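Chapter 7
The Long Table: Meeting Rooms and How They Fill Up

In this chapter
Why shared tables collect things
Surface, edge and reach
Chairs, and the side they end up on
What the walls are for
Doing your own table survey

I started my working life in a room with a very long table in it. The firm was called Rowbotham, they fitted out offices, and you'd think a company that sold meeting rooms for a living would have kept a lovely one for itself. Not a bit of it! We had a huge oak thing bought second-hand, and on my first morning in February I was told to sit "wherever there's a gap". There were two gaps. One had a radiator key in it and the other had somebody's lunch, so I moved the radiator key and that was my desk for the next three years.

I mention it because most of what I know about rooms I learned from that table, and because the chapter before this one (on private desks) rather assumed that one person owns one surface. That makes life simple. If my desk is a mess, it's my mess, and I either like it or I tidy it. A shared table doesn't work like that, and this is where students who have breezed through Chapter 6 tend to come a cropper.

Let's get some words straight before we go any further. When I say surface I mean the whole top of the table. The edge is the strip people really use when they sit down, the part where your forearms, your notebook and your tea go. The middle is what's left, and on a wide table the middle can be a surprisingly big piece of ground. You can reach it, but only by leaning, and people don't lean unless they want something. So the middle becomes a parking place. Things get pushed there to clear the edge and then they stay put.

Fenna Vanhove, who taught me to survey rooms properly, called these things "sitters". A sitter is anything that was on the table when you came in and is still there when you leave, and that you didn't touch in between. Trays are great sitters. So are boxes of leads, old handouts, pens that may or may not write. She once took me round the Lulmont building, floor after floor, and made me write down every sitter on every table we passed. By the end we had 274 on the list, and 103 of those were cables or had a cable coming out of them. I went home with a sore hand and a lasting suspicion of extension leads.

Cables deserve a section of their own and they get one (7.4), but the short version goes like this. A cable is awkward because it hasn't got a shape. You can square up a pile of paper in two seconds and it will look looked-after even if no one has read it for a year. Try that with a handful of leads. You coil them, they uncoil, and in the end they get dumped on top of the nearest box with the thing they belong to sitting on the heap.

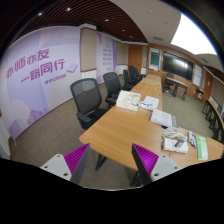

Papers behave better, though they have a trick of their own, and it's that they spread. One handout left in front of a chair is a message to whoever sits there. Three handouts in a loose group in the middle are nobody's business, and people will happily put another sheet beside them, then a folder, then a booklet from some training day. I've watched this happen over a single week at Drirkum, where I had a little grant to study one room and not much else to do. Wilma Kuipers ran the office there and she'd clear the table each evening, right down to the wood, and by lunchtime the next day it would be off again.

Now chairs. Mesh-backed office chairs on castors have more or less taken over from the solid sort, and I'm all in favour, my back especially. They do wander, though. Push one in and it stops where it likes, usually at a bit of an angle, and a row of them down a long table soon loses its spacing. They bunch. You get a generous gap up one end and a huddle down the other, and the next lot of people tend to sit in whatever pattern the last lot left behind. If you want folk to spread out, you have to spread the chairs out first. I can't tell you how many meetings I've improved by doing that ten minutes early and saying nothing.

And the walls! We'll come to these in 7.6, but start noticing them now. In a room with one long table, the long wall beside it is what half the people will be looking at for an hour. Some firms leave it bare, some hang a whiteboard, and plenty put up a printed banner with a few big words on it about working or learning together. I used to be snooty about banners. I've softened. A large pale one can lift a dull room no end, and it costs far less than the 700 pounds Rowbotham used to quote for a feature wall.

Before you read on

Pick a shared table you can get to easily. A library, a staff room or a kitchen at work will all do nicely. Visit it twice in one day and make a quick sketch each time, showing the edge, the middle and anything you think is a sitter. Don't tidy up (I know, I know). Mark the chairs with a small arrow for the way they face. Keep both sketches, you'll want them for the exercise on page 235.

7.1 Whose table is it?

The easy answer is that it belongs to whoever booked the room. I believed this for years, and then I spent a month at Jurnent, where there was a perfectly good booking sheet on the door and the same four people sat at the far end of the table whatever it said.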